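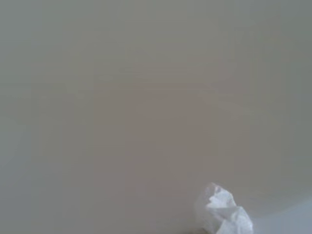 Who can join the new maintenance planning course from Tulari Training?
Team leaders, planners and engineers who have at least two years of work in a plant or a workshop can join. A university degree is not required.

TULARI TRAINING OPENS COURSE IN MAINTENANCE PLANNING IN CLISEVTON

Clisevton, February. Tulari Training, a provider of short courses for technical and office professionals, announces today the opening of a new course in maintenance planning. The course takes 30 hours and is given in the evening, from 6 p.m. to 9 p.m., so that participants can keep their normal working day.

The program was prepared together with Zestari, a maker of pumps and valves, which has its main plant in Clisevton. Zestari will send a first group of its own planners, and the other places are open to any company or private person.

During the course the participants learn how to write a yearly maintenance plan, how to decide which spare parts must be kept in stock, and how to speak about cost with the finance department. The last subject was added after Tulari made interviews with former students. Of the 47 persons who answered, the larger part said that they know their machines well, but they have difficulty to defend a budget in a meeting.

"I was a planner myself for many years, and I remember how it was to ask for money with only a feeling in my hand," said Gearóid Nic Giolla, director of courses at Tulari Training. "We want that a person leaves our classroom with a plan for his or her own plant, already written, and can show it to the manager the next morning."

The lessons will be given by Jhun Tiongson, who worked in shipyards and in food production before he became a trainer. Each participant brings the equipment list of one real department and works with it until the end of the course. Companies that do not wish to share their data can use a practice list from Tulari.

"People learn faster with the machines they already know," said Mr. Tiongson. "Also the questions are better."

The final work is a written plan and a short talk in front of two examiners, one of them from outside Tulari. Those who pass receive the Vitale Certificate in Maintenance Planning, the same name which Tulari uses for its other technical courses. Those who do not pass may present the work one more time without extra payment.

Registration is open now at the Tulari office in Clisevton and by email. Companies that send three or more employees pay a lower price, and the full price list is given on request.

About Tulari Training
Tulari Training gives courses in engineering, management and finance. Roughly 3,000 professionals have attended its courses until now, both in open groups and inside their own companies.

Contact for press: Gearóid Nic Giolla, Tulari Training, Clisevton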